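3.2 Storage habits in shared kitchens

The second part of the study concerns how households that share one kitchen decide where things are kept. In the previous section we described the sample: 1269 completed questionnaires from tenants in Liltanero and Vurnden, collected by post and by a web form. In the present section we look at the answers to the open items, where tenants wrote in their own words about cupboards, drawers and the counter.

The open items were coded by two readers, Florante Talavera and Lenni Vuorinen. Each reader worked alone at first, and then the two lists of codes were compared. Where the codes were different, the readers discussed the answer until they agreed. Answers written in a language other than English were translated before the coding. We are aware that some shades of meaning may be lost in this step, especially in the words for "clean" and "tidy", which are not separated in the same way in all languages.

Three themes came back in most of the answers. The first one is ownership of space. Tenants rarely objected to other persons using their pots or plates, but they objected strongly when an object was returned to a different shelf. One tenant in Vurnden wrote: "I do not mind that you use my bowl, I mind that I must search for it." The second theme is the counter, which many tenants described as a place that belongs to all and for this reason is never clear. The third theme is sharp tools. Knives were mentioned more often than any other single object, both as a matter of safety and as a matter of money, as a good knife is easily spoiled in a shared drawer.

The theme of knives deserves a closer look. Shin (the larger of the two housing blocks in Liltanero) has a written kitchen rule that knives are washed by hand and put back at once. Utano, the smaller block, has no such rule. Tenants in Utano reported more quarrels about dull blades, but they did not report more injuries. The kitchen knife also differs from other tools in that it is used in almost every meal, so that the question of where it rests between two tasks comes up many times in the same evening (Figure 2).

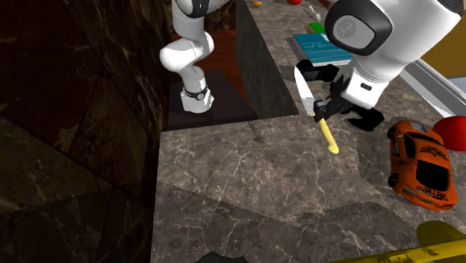
Figure 2. Kitchen knife held over the work area in a simulated kitchen.

Where do tenants prefer to keep the shared knives? Most of them prefer a fixed and visible place, such as a block or a wall strip, and only a small group is in favor of a closed drawer.

The preference for a visible place was stronger among tenants who had lived in the same unit for more than five years. We offer two possible readings of this result. It may be that long-term tenants have had more time to see what happens in a drawer that everybody opens. It may also be that they own better knives and therefore care more about them. Our data do not permit us to choose between these readings, because we did not ask for the price or the age of the tools.

A difference was also found between units with a weekly cleaning plan and units without one. Where a plan existed, the answers about the counter were shorter and more neutral in tone. In the units without a plan, the tenants used the open item to tell a whole story, often with a conflict in it, and the same conflict was sometimes told by two tenants from opposite sides. These paired answers were kept in the material and coded separately.

The next section turns to the cold storage, where the rules of ownership are stricter and labels with names are in common use.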